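4.3 Setting the gripper opening and close force

Do this section after the wrist camera is mounted and the arm has passed the homing check in 4.2. You need the Ivach control box, the hex key from the finger kit, and a small object with a firm edge. A roll of tape in an open storage box works well, and the box walls give you a realistic limit on how far the fingers can spread.

CAUTION: Keep your hands out of the box and away from the fingers while the motor light is on.

1. Turn the motor power off. Check that both finger screws are snug. Do not overtighten them, as the printed fingers crack at the screw hole.

2. Turn the motor power on and open the Gripper page. Set Speed to 200.

3. Set Open Position to 1582 and press Apply. The fingers should move apart and stop without buzzing. If they buzz, lower the value in small steps until the noise stops.

4. Jog the arm down over the object until one fingertip is on each side of it. Leave a gap under the tips so they do not drag on the floor of the box.

5. Look at the wrist camera view. Both fingertips and the whole object must be visible. If a finger is missing from the view, go back to 4.1 and tilt the camera bracket.

6. Set Close Force to 311 and press Close. Raise the arm a short distance and wait. If the object slips, lower the arm, open the gripper, and add a little force. Do not go over 1000.

7. Press Save. Values that are not saved are lost at power-off.

NOTE: The force values are for the Woterik servo. Builders using the older Mockus servo should start from the table in Appendix B.

NOTE: A sliding lid should be pushed back far enough that the wrist clears it on the way up. Raimonds Rozīte bent two camera brackets on box lids in June, and the bracket drawing now has a thicker rib.

Repeat steps 4 through 6 with the object turned or moved to another spot in the box before going on to 4.4.

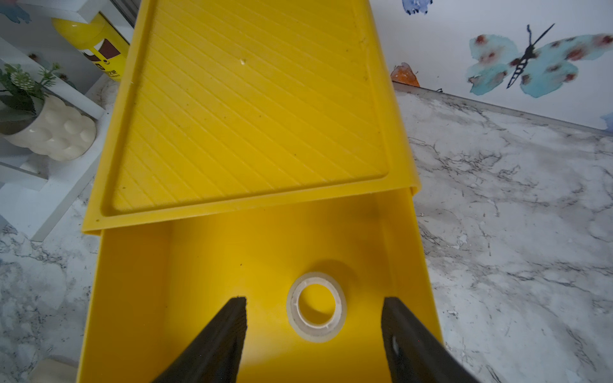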